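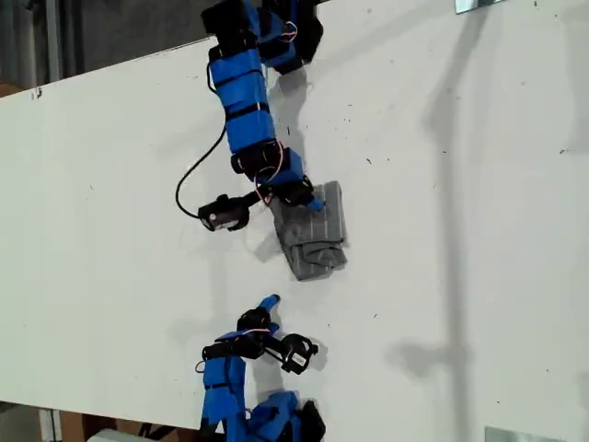 Gray cloth, folded, on a white tabletop.

Bindach to Sell Tudose Microfiber Towel in Household Packs Starting in May

Plain gray kitchen and cleaning towel moves from trade catalog to store shelves, with a new folding guide in each pack

GRORNITZ, Thursday, March 1, 2018. Bindach, a supplier of cloths and towels for kitchens, cleaning rooms and small hotels, said today that it will sell its Tudose microfiber towel to households beginning in May. The towel has been available until now only to trade customers, who know it by its catalog number, 1782. It will keep that number on the trade side and carry the Tudose name in stores.

The household version will come in packs of four, in gray only. It is the same towel that trade customers receive, made to the same size and sewn the same way. The pack will include a printed folding guide and a care card. Stores carrying the towel in the first season number almost 60, most of them hardware and kitchen stores that already stock Bindach dishcloths.

Bindach began looking at a household pack after hearing from people who had used the towel at work and wanted the same one at home. The company had been turning those requests away. Trade cartons are too large for most homes, and the towels inside them are packed flat with no paper band, no label and no instructions.

"We would get a call from a person who cleaned rooms all day with this towel and wanted a few for her own kitchen, and we had to tell her the smallest order was a carton," said Octavian Dumitrescu, who manages the towel line at Bindach. "She did not want a carton. She wanted enough to get through the week's wash."

What is in the pack

Each pack holds four towels, folded and stacked, with a paper band around the middle. There is no plastic bag. The care card is tucked under the band and the folding guide is printed on the inside of it, so the band should be kept or at least read before it goes in the recycling.

The towels have no printed pattern and no stitched logo. The sewn-in care label used on the first trade towels was dropped some time ago after customers complained that it scratched glass shelves, and it will stay off the household towel as well. Washing directions appear on the card.

Each towel has a hem on every side and no hanging loop. Bindach tried a loop on early samples. It caught on drawer pulls and on the other towels in the wash, and the trade customers who tested it ended up cutting it off.
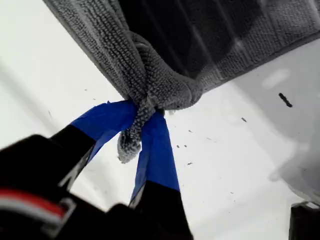 Gray was chosen for the household pack after some back and forth inside the company. White towels sell well in stores but show every coffee stain, and the darker colors Bindach has sold in the past left lint that people noticed on pale counters. A middling gray hides most of what a kitchen does to a towel. It also makes the surface easy to read by eye: the small raised loops catch the light along a fold, the creases go to a deep charcoal, and the straight hem stands out a little darker than the rest. A person sorting a basket of wash can find the edge quickly, and finding the edge is where folding starts. The loops matter for drying too. They are dense and stand up from the backing, and they should be shaken out after each wash so they don't dry pressed down.

Made at the Drorklow mill

The fabric is knitted and cut at the Drorklow mill, which has supplied Bindach since the towel first went into the trade catalog. Hemming is done at the same mill. Packing for the household version will be done at Bindach's own building in Grornitz, where the company has cleared part of the ground floor for the work.

Drorklow will run the fabric for the household pack on the same machines as the trade fabric, with no separate grade. Bindach said it had been offered a lighter fabric for retail use at a lower cost and had turned it down. The lighter samples looked fine on the shelf and came out of the wash thin at the corners.

Stores will receive the towels in a shelf carton that opens at the front. The packs sit in the carton with the folded edge facing out. Stores that prefer to hang them can ask for a clip strip when ordering. Clip strips are limited in the first season and will be sent in the order requests arrive.

Folding guide

The folding guide was the last part of the pack to be settled. Earlier drafts used drawings only. People who tried them at Bindach kept turning the band around to work out which side of the towel they were looking at, and short written steps were added. The full text will be on the Bindach website when the packs go on sale. A shortened version follows.

Lay the towel out on a table with a corner in each hand. Smooth it from the middle toward the hems.

Bring the near edge up to the far edge. Match the corners first and let the middle settle.

Press out the air with a flat hand. Thick towels hold a good deal of it.

Fold from side to side, again matching corners before anything else.

Turn the towel so the thick folded edge faces you when it goes in the drawer.

The guide gives a second fold for deep baskets and a third for rail hanging. Both start with the same opening steps.

The note that follows will appear on the product page alongside the guide and may be reprinted by stores and newspapers in full or in part. 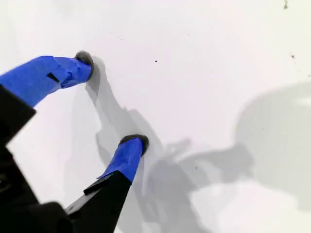

By Octavian Dumitrescu
Towel Line Manager, Bindach

Before you fold anything, look at what you are folding it on. I prefer a flat, plain white surface with a matte finish. A gray towel shows up clearly against it, hems and corners included, and you can tell right away whether the edges line up. A patterned tablecloth makes the same job slower. So does a bed, where everything sinks in the middle and the towel follows.

I fold a lot of towels for this job, and I was not good at it when I started. My stacks leaned. The reason was always the same. I was lining up the middle of the towel and letting the corners end up where they wanted. Microfiber has some give in it, and if you pull on one side the other side goes crooked. Now I hold the corners, set them down together, and leave the middle alone until they are where I want them.

Soft creases are fine. I have had customers write to ask how to get them out, and my answer is to leave them in. Please don't iron this towel. A hot iron flattens the loops and can harden the surface, and then it pushes water around the counter when it should be picking it up. If a towel comes out of the dryer badly bunched, shake it hard by one edge, turn it, and shake it again.

Dry it all the way before you put it in a drawer. A folded towel is several layers thick in places and will stay damp inside long after the outside feels ready. I slip a finger between the layers to check. If it feels cool in there, I hang the towel over the back of a chair for the evening.

When you pick a towel up by a single corner, the rest of it bunches and twists below your hand. That does no harm to the fabric, but you will have to find your edges again when you set it down. Pick it up by two corners if you have both hands free.

One last item, about stacking. Put the clean ones at the bottom and take from the top. Otherwise the same two towels do all the work and wear out early, and the others sit there looking new.

Care

The care card gives the following directions.

Wash the towels before first use, with no other fabrics in the load. Some loose fiber is normal in the first wash.

Wash warm with a small amount of liquid detergent. Leave out fabric softener and dryer sheets, which coat the fibers and make the towel slow to take up water.

Keep the towels away from cotton in later washes where possible. Cotton lint clings to the loops and is hard to remove.

Tumble dry on low or hang to dry. Do not iron. Do not bleach.

Keep away from hot pans and burners. The towel is not meant for use as a pot holder.

Ordering for stores

Stores that already have an account with Bindach can add the Tudose pack to their next order and do not need to fill out a new form. The smallest store order is one shelf carton. New stores should write to the Bindach sales office in Grornitz and include a delivery address and the name of the person who will receive the goods.

Orders placed ahead of the May start will ship together. Bindach asks stores not to put the packs out before then. Sample packs are available to stores, newspapers and magazines on request and do not have to be returned.

Trade customers will see no change. Towels ordered under number 1782 will continue to come flat in full cartons, without bands or cards. Trade customers who would like copies of the folding guide for their staff can ask for them with any order.

About Bindach

Bindach supplies cloths, towels and cleaning room goods to trade customers and stores. Its office and packing floor are in Grornitz. The Tudose towel is made for Bindach by the Drorklow mill.

Press contact

Octavian Dumitrescu
Bindach, Grornitz
Requests for sample packs should give a street address. Samples cannot be sent to post office boxes.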